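Minutes -- Door and Drawer Data Group

Held at the Stendico office, second floor meeting room, and by call
Sun 18 November, 10:00 start

Present: Guido Lo Presti (chair), Stendico simulation team, two from the Orlandini hardware side, one from Tirkateck (by call)
Apologies: Pikamstead test kitchen
Minutes taken by: simulation team

1. Minutes of the last meeting

Accepted with one fix. The September minutes said the lighting presets had been agreed. They had been proposed. The agreed set is the one now in the shared folder.

2. Where collection stands

The target for this round is 2,000 accepted episodes of cabinet door work in simulation, all driven by a person on the hand controllers. Guido asked that we stop reporting recorded episodes and report accepted ones only, as the two numbers have been mixed up in email.

The last batch had 91 episodes in it. Of those, 33 were sent back at review. Most were sent back for the same thing: the operator started the episode with the gripper already lined up on the door edge, so the approach is missing and the episode is very short. The learning system gets nothing from that about how to find the edge in the first place.

Tirkateck asked whether the short ones could be kept and given a separate label. Guido was willing to try it. The simulation team would prefer to drop them -- the label would have to be carried through every script after that, and we have been caught by this before with the drawer set. Left as dropped for this round. Tirkateck may raise it again once they have seen training results.

3. Doors without handles

This took most of the meeting. The slatted wood door was added to the asset list after the last round and operators have found it hard. With a knob, the wrist camera usually has something to aim at. On this door the operator has to work from the edge, and the wrist view often shows only one corner of the panel with both fingers open below it.
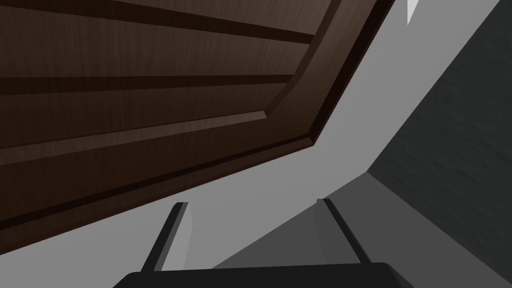 Orlandini said the approach angle is the real trouble. Operators tend to come in from underneath with the fingers wide and then roll the wrist late, and the late roll is where the outside finger hits the panel. They would like the roll done early, while there is still a clear gap. The simulation team agreed, but pointed out that we also want variety, and that a rule which is too tight will give us the same path over and over.

Agreed wording for the operator sheet: "Turn the wrist before you reach the door edge. Pick your own path up to that point." Nothing more is to be added to the sheet on this.

There was also a question on dark wood. With the darker finish, the grooves in the panel and the gap along the door edge can look alike in the wrist view. One operator said she had twice gone for a groove by mistake. Guido does not want the finish made lighter, as Pikamstead has dark doors and the system will have to cope with them. He asked that the failed tries stay in the episode as long as the operator recovers and finishes the task. Agreed. Reviewers are to stop marking a recovered miss as a fault.

4. Surfaces and backgrounds

Plain gray surfaces are still used behind most of the doors. Tirkateck asked for more textures. The simulation team said this can be done after recording, by rendering the same episode again with other materials, so operators do not need to wait for it. The rough dark surface has been kept in for now. Rendering time is the limit, and the team will come back with a figure.

5. Review backlog

Review is slower than collection. There are 2 trained reviewers and one of them is away next week. Orlandini offered a person for two afternoons. Guido accepted, provided that person reviews alongside someone from Stendico on the first afternoon.

It was asked whether reviewers could watch at double speed. They already do for the approach. Contact and pull are to be watched at normal speed.

6. Real robot check

Pikamstead sent a note in place of attending. The test kitchen is free but the floor plate for the arm has not been bolted down. Orlandini will go over and do it. No real episodes will be recorded until the plate is fixed and the arm has been calibrated again.

7. Actions

Simulation team: put the new wording on the operator sheet and send it out before the next session.
Simulation team: estimate rendering time for the extra textures.
Simulation team: add a start check that rejects an episode if the gripper begins too close to the door.
Orlandini: floor plate at Pikamstead; confirm the name of the extra reviewer.
Tirkateck: send the list of textures they want, in order of need.
Guido Lo Presti: tell reviewers about the change on recovered misses.

8. Any other business

The left hand controller on station two drifts. Swap it with the spare and label the bad one -- it was put back on the shelf last time without a label.

Meeting closed at 11:25. Next meeting to be set by email once the rendering estimate is in.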